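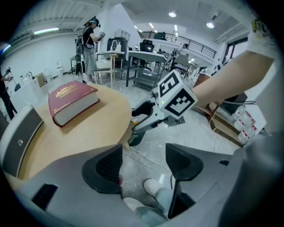 Collecting demonstrations with hand-held grippers. A red hardcover book lies on the table at left; the gripper at right carries a cube of square black-and-white markers.

Robot teaching by demonstration

Robot teaching by demonstration is the practice of getting a robot to do a job by doing the job yourself while something keeps a record. The record is then used to produce a program or, more often now, to train a control policy. The method is also called learning from demonstration, imitation learning, or programming by demonstration, depending on which department is paying. Its appeal is that most people can pick up a cup and very few can write down how.

Background

Early industrial robots were taught by leading them through a motion and storing the positions. The robot then repeated the motion exactly, including any part the teacher regretted. This works well for spray painting, where the car door is always in the same place, and poorly for kitchens. Later methods record what the robot's sensors take in along with the movement, so that the motion can be tied to what is in front of the machine.

Main methods

Kinesthetic teaching. The teacher takes hold of the robot arm and moves it through the task. The arm must be light enough, or its motors compliant enough, to allow this. The teacher feels the limits of the joints directly, sometimes in the lower back. A drawback is that the teacher's hands and sleeves tend to appear in the camera record, and a policy may come to regard them as part of the job.

Remote control. The teacher stands apart from the robot and steers it with a joystick, a matching leader arm, or a VR headset and controllers. The recorded motions are ones the robot has really made, so nothing needs converting. Against this, remote control is slow. Delay is a nuisance, and the sense of touch is usually missing – a beginner may spend a long morning failing to close a drawer.

Hand-held grippers. The teacher carries a gripper with no arm behind it and uses it like a large pair of tongs. A camera on the tool records the view near the fingers. The position of the tool in space must be worked out separately, for instance from the camera view, from a headset, or from printed square markers that a camera can recognize. The method is quick and can be taken into ordinary rooms. It also permits motions that no robot arm in the building could copy, which may be discovered later.

Recording from the bare hand. Gloves or plain video are used to capture the teacher's own fingers. The human hand is then mapped onto whatever the robot has instead. Results depend heavily on how much the robot has.

Two-handed tasks

Opening a book, folding a towel, and unscrewing a lid usually call for two grippers, and the record must keep both on one clock and in one set of coordinates. Small errors matter. If the left tool is recorded slightly too far from the right, the robot will faithfully hold the lid beside the jar.

Quality of demonstrations

Demonstrations vary with the teacher. Sayaka Koyama, in training notes written for the Arberg project, sorted recordings into "clean," "usable," and "expressive," the last being a courtesy. Her notes advise teachers to pause before a grasp, keep the object in view, and avoid talking with the hands while holding the tool.

Balakrishnan Nadar, working on the Medano shelf-sorting task, took the opposite view of tidiness. Of 70 demonstrations in his first set, 66 were kept. He argued that the set was too polished, as the robot had never been shown a bad grasp and had no idea what to do after one. A second set, made in May, included seven deliberate fumbles, each followed by a recovery. Teachers reportedly found these harder to perform than the real thing.

Limitations

A demonstration shows what was done and is silent on why. If every teacher happens to start from the left side of the table, a policy may treat this as law. Changes in lighting, table height, or object color can also upset a policy trained on too narrow a set. The usual remedy is more demonstrations, in more rooms, by more people, and it remains popular with everyone except the people.

Differences between the teaching tool and the robot's own gripper cause further trouble. The Sakai and Idik projects both use the same fingers on each, so that a grip which holds for the teacher has a fair chance of holding for the machine.

See also

Imitation learning
Motion capture
Teach pendant
Teleoperation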